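# Kesell 144 Compute Node

The Kesell 144 is a rack-mounted compute node for labs and small research groups that run large simulations. It takes its name from the 144 processor cores in each unit. One node works fine alone, and up to 17 can be linked and run as a single machine.

Most of our customers use it for neural modeling, weather work, or fluid flow. It also suits groups that have outgrown a workstation but don't have the budget or floor space for a full cluster.

## What's in the unit

- 144 cores on two boards
- 600 GB of memory, shared across both boards
- Two hot-swap power supplies
- Four network ports, plus one for management
- Front-to-back airflow, with fans you can change from the front
- Rails, power cords, and one link cable

Storage is sold separately. The drive bays take standard drives, so you can use ones you already own.

## Linking nodes

Nodes connect through the Dulix switch. Plug each one in, turn it on, and the switch assigns it a number. Jobs already running on other nodes are left alone while a new one joins. To take a node out, mark it as draining in the management page and wait for its jobs to finish before you pull the cable.

The Dulix switch fits in the same rack and draws its power from a normal outlet. You need one switch for any setup of two or more nodes.
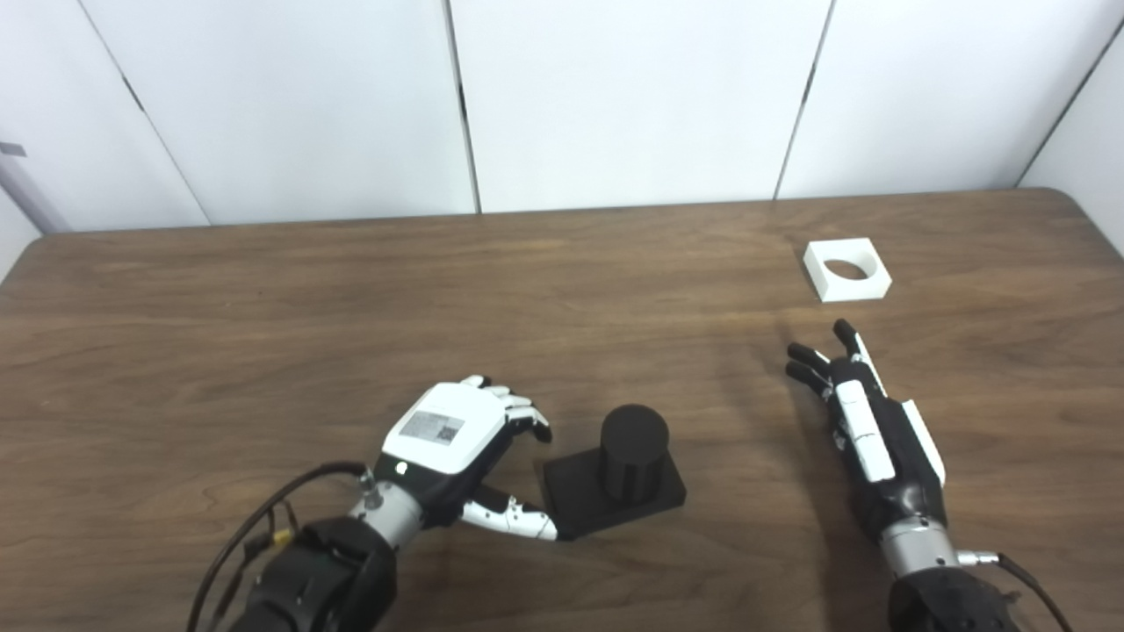

## Software

Every node ships with Ilie, our job scheduler. Ilie runs on Linux and reads plain text job files. If you have scripts from another scheduler, the import tool converts most of them, but check the memory limits by hand afterward. Ilie counts memory per job and some other schedulers count it per core.

Updates come out in March and September. You can skip one, but not two in a row.

Rodica Ardeleanu's modeling group at Putmont has been running nine nodes on a network of simulated neurons. "A run we used to start before leaving for the night is now done by lunch," she says. "The setup guide needs a better section on user accounts. Everything else went in as written."

## Power, heat, and noise

Plan on a separate circuit for every two nodes. The unit is loud at full load and belongs in a server room or a closed closet with its own cooling. A quiet fan profile is available in the management page, but it lowers the top clock speed.

## Ordering and support

Nodes are built to order at Putmont. Support is included for the first two years and covers parts, shipping, and phone help. Kalevi Kuusisto handles quotes for schools and for orders of five nodes or more. Please include your rack depth and outlet type when you write.

Part numbers: node, K-144. Dulix switch, D-17. Spare fan set, K-159.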